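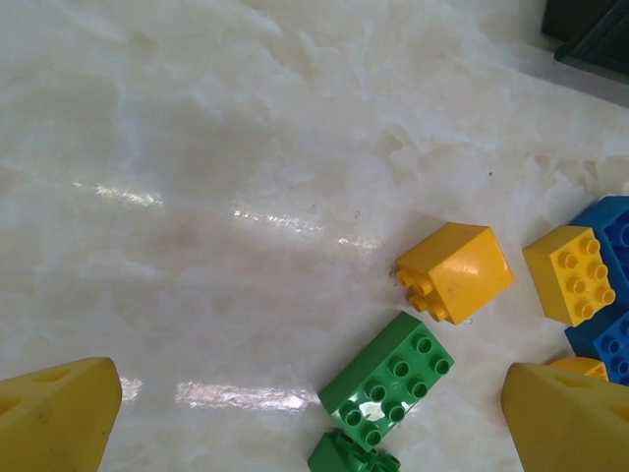

Wrist view, brick sorting, both yellows and the greens still out on the table.

Thu 9 July

Right, brick sorting again, and a much better mood than the last entry in this book! The job hasn't changed: loose bricks on the table, three bins at the back, yellow ones into the black bin, green into the orange, blue into the green. Yes, the bin colours are wrong on purpose. Samah wanted the policy to learn which bin from the demonstrations and not just match colour to colour, and I grumbled about it for a week because my own hands kept wanting to put green in green. I've thrown away more episodes for that than for anything the arms did.

Target for this batch is 200 clean episodes, and the whole Cuvitance set wants 1,000 before we bother training on it properly. Bricks get scattered by hand before each one. I try not to look while I'm doing it (otherwise I lay them out in a nice row, facing up, like a shop window) and I leave them however they land. On their sides is good. Studs towards the camera is good. Touching each other is very good, because the old Flurkton set had hardly any touching bricks in it and you could tell the moment two of them were side by side, it just dithered over the gap.

Things I want to remember about glare. The tabletop is shiny and marbled and the overhead light comes straight back up into the wrist view as a long bright smear. I was all for putting a mat down. Then I went through a handful of episodes at half speed and the bricks are perfectly easy to pick out, even the green one with a white spot right on its studs, so the mat stays in the cupboard for now. If the policy starts reaching for reflections I will eat my words and go and find it.

Also wiped the table down after lunch. Dust shows up in the wrist view far more than it does standing next to the thing, little dark specks and fibres, and I don't fancy teaching it that a bit of fluff always lives next to a yellow brick. Should probably be on the start-of-day list. Adding it to the start-of-day list.

Blues are my least favourite. When one lands upside down with the hollow side up the fingertips want to go inside it, and if I let them, the brick hangs at a silly angle and then drops somewhere between the bins. I've been going for the outside walls every time, slowly, even when it costs me a second go at lining up. Slow but consistent, please, whoever takes over from me tomorrow. A mixture of two grips is worse than either one.

The other habit I'm trying to break is bringing both arms into the middle together. It feels quick when you're driving, and then you spend ages with the jaws nose to nose waiting for one of you to be polite. New rule for myself: one arm goes in, the other holds back until the brick is over the bin. I've been leaving the blues for last as well, which I know makes the order too predictable.

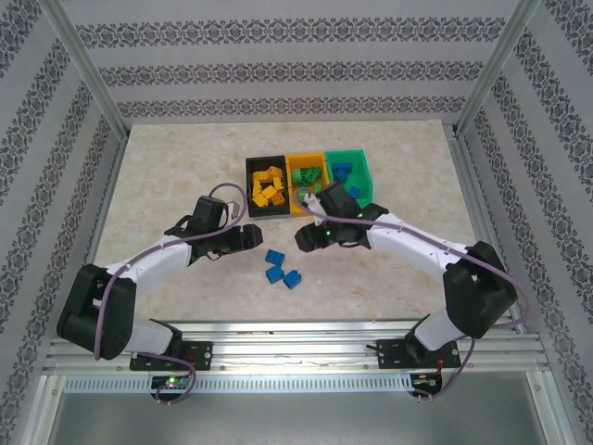

Mahmoud El-Sayed read the above over my shoulder and says the order worries him a lot more than the glare does: if blue always comes last, the thing will learn to wait for an empty table before it touches a blue brick, and he'd like the colours shuffled from the very next episode, with the order written on a card so that I can't drift back.

Fair enough. I've made the cards. They live in the Rasix tin by the keyboard, draw one, do it, put it at the back. It slows me down a bit but it does stop me going on autopilot.

He also thinks I should keep the episodes where I fumble and recover, and only bin the ones that end with a brick in the wrong place. I'd been deleting the lot! We went back and forth on this over tea. Where we got to: a fumble followed by a tidy second grasp stays in and gets the tag "recover", a brick knocked clean off the table goes out. Samah Belhaj to have the casting vote if we disagree about one.

Odds and ends:

Episode length is capped at 2,000 steps. I hit the cap twice, both times dithering over the last blue. Deleted both.

File names now start with the batch, then the card. The old ones from November don't, so the loader needs to cope with both.

Benjelloun folder is nearly full, move the older recordings before starting tomorrow.

Still to do: a few episodes with one bin swapped over, tagged separately and kept out of training. Ask Samah which bin.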